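Equipment planning, July 2019. I took notes again, so blame me for the spelling! Dayana, Brisa, Aarne and Crisóforo were all there.

**Second arm.** We argued about this one a while. Brisa likes the Revier quote, Aarne still wants Fovico (he loves their manuals), and we ended up asking both for a price with the wrist camera included.

**Spares.** Crisóforo wants 2 sets of gripper fingers on the shelf. Agreed, up to $500.

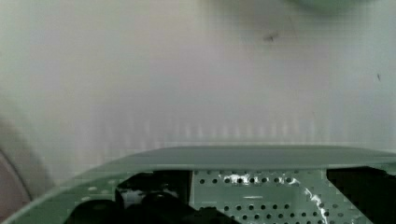 That leaves $3,606 for the year, and Dayana would like cables to come out of it too. I'm calling Castellanos about delivery, and we'll vote on the arm in September.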